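Collecting the Kitchen Set: A Progress Note from the Two-Arm Table

7 January 2026

The two-arm table at Bakik has been running toy kitchen sessions since August. Several readers asked for an update on how the examples are being gathered, what we keep, and what we have stopped doing. Kanako Chiba, who schedules the table and reviews most of the recordings, supplied much of what follows.

The aim has not changed. We want a set of examples in which two arms work on a crowded tabletop, picking up small things, moving them between containers, and passing them from one side to the other. The examples go to the Vundurance group, who train the policy and send it back to us to try. We do the gathering and the first round of checking. They do the training and tell us where the gaps are.

How a session runs

One operator drives both arms. Each session begins with a written task card, and the card says only what the end state should be: the carrot in the bowl, for instance, or the tray emptied into the basket. It does not say which arm to use or in what order. In the first weeks the cards were much more detailed, and the recordings came out nearly identical to one another. The policy trained on them did well if the table was laid out exactly as it had been during recording and poorly if anything had moved. Shorter cards gave us more variety at no cost in time.

A session is 30 recordings. Operators get a break at the halfway point and may stop early if their hands are tired, and the session is logged as partial. Partial sessions are used like any other. We had been throwing them out, and that was a mistake on our part.

Between recordings the operator resets the table by hand. The first rule of the reset is that the task objects go back to a new place each time. The second is that the other objects, the ones the card doesn't mention, get moved every few recordings as well. It is easy to forget the second rule, and we have found long runs in which the toy carrot traveled all over the table and everything else sat still. Those runs have been marked so that Vundurance can give them less weight.

What we keep

Since the start of the current round we have kept 227 recordings of the tray tasks. Some notes on how that number is arrived at:

A recording is kept if the end state on the card was reached, even if the operator fumbled on the way. A dropped object that is picked up again stays in. We want the policy to see what recovering from a drop looks like, and it can't learn that from clean runs alone.

A recording is dropped if the operator gave up, if either arm faulted, or if one of the camera streams is missing frames. Missing frames were our largest source of loss in the fall. The fix was a new hub and shorter cables.

A recording is set aside, neither kept nor dropped, if the reviewer can't tell from the video whether the task was finished. These go to a second reviewer. If the second reviewer can't tell either, we drop it.

Labels are written after the fact, one plain sentence per recording. We ask for the words a person would use at home. "Put the carrot in the bowl" is right. "Transfer item to receptacle" is not. Where two people would use different words for the same toy, both are fine, and we no longer correct one to match the other.

Views from the arms

Each arm carries a small camera near the gripper, and there is a fixed camera that looks at the whole table. The fixed view is the one people like to watch. The arm views are harder to follow, because the gripper covers much of the picture, but they are the views the policy leans on most during the last stretch of a reach. Reviewers now watch an arm view first and go to the fixed view only to settle a question. That has made review slower. It has also caught several problems the fixed view hid, among them a lens that had slipped out of focus on one side and stayed that way for 16 recordings before anyone noticed.

Another thing the arm views showed us is how often one arm gets in the way of the other arm's camera. We considered asking operators to park the idle arm off to one side. We decided against it. When the policy runs on its own, both arms are going to be in view a good deal of the time, and the examples should look like that.

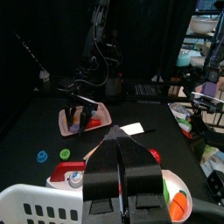

Tray work seen from one arm's camera, with the second gripper reaching into the pink tray.

The tray has been the most useful container so far and also the most troublesome. It is shallow, so the fingers can reach an object from nearly any side, but they can also come down on the rim. Operators learn to come in steeply. The policy has not fully learned this yet, and the last version we tried still clipped the rim on some of its approaches. Kanako has asked for more recordings with the tray set at an angle to the table edge, since most of the early ones had it square.

The perforated basket is next on the list. Placing things in it is simple. Taking them out again is slower, and a fingertip can catch in one of the openings. We'll record removal and placement as separate tasks so the difference in length doesn't muddle the averages.

What we changed this month

The object pool is larger. We now draw from a bin of over 100 toys and household pieces, and the operator picks without looking. Damaged pieces come out of the bin at the end of the week.

The backdrop stays. We tried a round of sessions with the black curtain pulled all the way open and got more variety in the background, but the light from the aisle changed through the day and the reviewers had trouble judging color. We plan to try again with fixed lighting.

Operators may now leave a comment on a recording without flagging it. Most comments are short ("grip slipped, fine after") and they have turned out to be a good guide to which recordings to look at first.

Still open

We have not settled how to treat handovers. If one arm passes a toy to the other and the toy then goes in the bowl, is that one example or two? Cullura, who will be using part of the set for their own work on grasping, would like it cut into two. Vundurance would like it whole. For the time being we store it whole and mark the moment of the handover, which lets either group do what they need with it.

We are also short of examples in which the right answer is to do nothing. If the card says to empty the tray and the tray is already empty, the arms should stay put. We have very few recordings like that, and operators find them dull to make. Danladi, our sister table in the next building, has offered to take on a block of them, and we have accepted.

Anyone who wants to drive the arms for a session can sign up on the sheet by the door. No experience is needed. New operators do a practice session first, and those recordings are not counted. Questions about the labels or the review queue should go to Kanako Chiba.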